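Cómo preparar una ruta por carretera en invierno y disfrutarla de verdad

Guías prácticas > Viajes en coche > Invierno

Si llevas tiempo soñando con meter cuatro cosas en el maletero y tirar hacia la montaña con nieve, esta guía es para ti. Nosotros hicimos en enero la vuelta completa desde Alcaraz, 1271 kilómetros en 8 días, y volvimos con tantas ganas de repetir que ya tenemos el mapa otra vez encima de la mesa. Lo que sigue es el método que usamos para prepararla, paso a paso, con los fallos incluidos (que los hubo, y alguno bien gordo).

Paso 1. Dibuja la ruta a lápiz

Empieza por los dos o tres sitios que te hacen ilusión de verdad y únelos después. En invierno no pases de cuatro horas de volante al día: anochece pronto, las carreteras secundarias van lentas y vas a querer parar en todos los miradores. ¡En todos! Nosotros guardamos las etapas en una hoja de cálculo con cinco columnas: salida, llegada, horas de luz, gasolinera y plan B.

El plan B es la columna importante. Apunta para cada puerto una alternativa por el valle, aunque dé un rodeo enorme. El segundo día nos encontramos la barrera bajada y, como ya teníamos el desvío escrito, en cinco minutos estábamos otra vez en marcha y cantando.
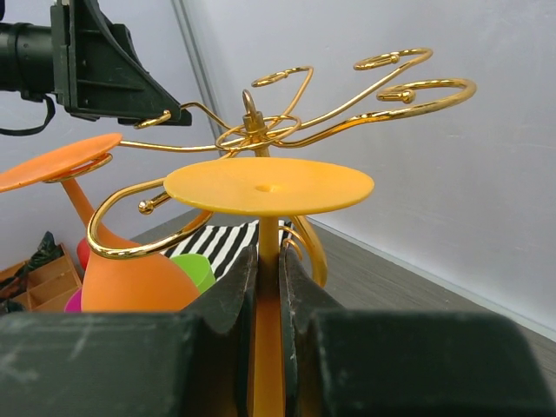

Foto: archivo de Prirkari

Paso 2. Prepara el coche una semana antes

Una semana, no la víspera. Si la batería está floja, necesitas tiempo para cambiarla sin agobios. Esto es lo que revisamos:

Batería y luces, también las antiniebla.
Presión y dibujo de los neumáticos, incluida la rueda de repuesto.
Anticongelante y líquido limpiaparabrisas de invierno.
Escobillas. Si rayan el cristal, fuera.
Cadenas de la medida exacta. Mírala en el flanco del neumático.

Y por favor, practica a montar las cadenas en el garaje, con guantes y a oscuras, con una linterna frontal. La primera vez tardamos una eternidad; a la tercera nos salió en 14 minutos las dos ruedas, y nos pareció una marca olímpica.

Paso 3. Haz la maleta por capas, y el maletero también

Lo que vas a necesitar de golpe va arriba del todo: cadenas, guantes de trabajo, chaleco, pala plegable, una manta. Debajo, la ropa. Al fondo, lo que solo sale por la noche. Nosotros llevábamos las cadenas debajo de dos maletas y una caja de comida, y hubo que vaciarlo todo en un arcén con aguanieve – no lo recomiendo.

Dentro del habitáculo deja siempre agua, fruta seca, un termo, un rascador y un cargador. Y un mapa de papel. Entre Mamport y el siguiente pueblo estuvimos casi una hora sin cobertura, y el mapa viejo de la guantera se ganó el sueldo.

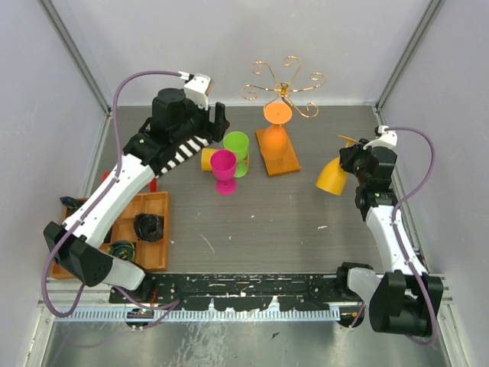

Para la ropa, tres capas finas abrigan más que un abrigo enorme y se conduce muchísimo mejor con ellas. El abrigo gordo, en el asiento de atrás, a mano para las paradas.

Paso 4. Reserva con cabeza

Reserva la primera noche, la última y cualquiera que caiga en una zona de esquí. El resto lo dejamos abierto con cancelación gratuita y fue un acierto: en Trendden nos gustó tanto el pueblo que nos quedamos una noche más (hay un horno que abre a las seis de la mañana y huele desde la plaza). Pregunta siempre por el aparcamiento, si está cubierto y si la cuesta de acceso la limpian temprano.

En cuanto al dinero, pusimos un bote de 800 euros para combustible, peajes y comidas, aparte del alojamiento. Nos llegó justito, con un par de cenas de bocadillo en la habitación que, por cierto, fueron de las mejores. 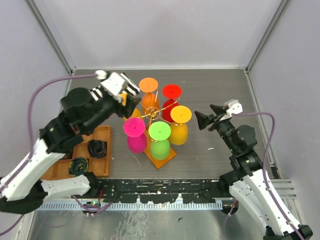
Árbol con copas de plástico de colores, colgadas boca abajo.

Paso 5. La rutina de cada mañana

Antes de desayunar, consulta el estado de las carreteras y la previsión por horas. Limpia el coche entero, techo incluido, porque esa nieve acaba siempre en el parabrisas al primer frenazo. Llena el depósito cuando baje de la mitad y procura llegar antes de las cinco de la tarde. Si a mediodía vas con retraso, recorta una parada y no corras.

Sobre la nieve, todo suave: marcha larga, frenadas con mucha antelación y el doble de distancia con el de delante. Si dudas en una subida, da la vuelta abajo, donde hay sitio para maniobrar.

En la próxima entrega contamos la misma ruta con perro, que cambia bastante el Paso 3.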